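Furniture Care and Minor Repair, evening course
Handout 4: reading a wooden top before you touch it
Constanza Pereyra, Nov 13, 2020

Hello again, and thanks to everyone who stayed behind to stack the chairs. You asked for my notes on surfaces in writing, so I've typed them up more or less as I said them (with fewer detours about my aunt's sideboard). Bring them next time, along with the thing you're working on if you can carry it.

Wood, grain and dark grey fittings, close up.
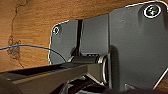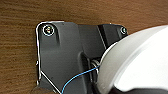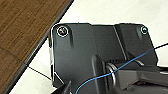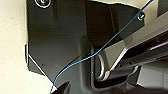 So, grain first. I always start by finding which way it runs, and I do it with my fingertips as well as my eyes, because a shiny finish can fool you. Everything you do afterwards goes along it: dusting, wiping, waxing, sanding if it comes to that. Going across leaves scratches that you won't notice until the evening light comes in sideways and then you'll notice nothing else!

Next, marks. Please don't reach for the sandpaper the moment you find a dark line. It could be a crack, a scratch or a dribble of old glue, and those are three different jobs. Run a fingernail over it very gently. If the nail drops in, you've got a crack or a scratch. If it rides up, something is sitting on top of the wood and may well come off with a barely damp cloth and some patience. If you feel nothing at all, the colour has probably gone into the finish or further, so leave it alone until we've talked.

Screws and brackets. Several of you have been working round metal fittings, and I'd rather you took them off, provided the piece is properly supported first. Put the screws in a saucer in the order they came out. I use a strip of masking tape with numbers on it – ugly but it works. When they go back in, turn each one backwards until you feel it drop into its old thread, then tighten by hand. No electric drivers please, I have seen what they do to soft wood.

On products: the room cupboard has Cosero wax in clear and medium, and a tub of Guzmán paste which is older than it should be but still fine. You need far less than you think. A bit the size of a hazelnut does a bedside table. Leave it 28 minutes (yes, I timed it, over one very dull weekend in March) and then buff.

For next time
Read pages 3 to 11 of the Staradico booklet.
Find one mark on something at home, do the fingernail test and write down what you felt.
Bring a soft cloth that has been washed at least a few times.

The cupboard code is 3183. Lock it after you, and put the lids back on.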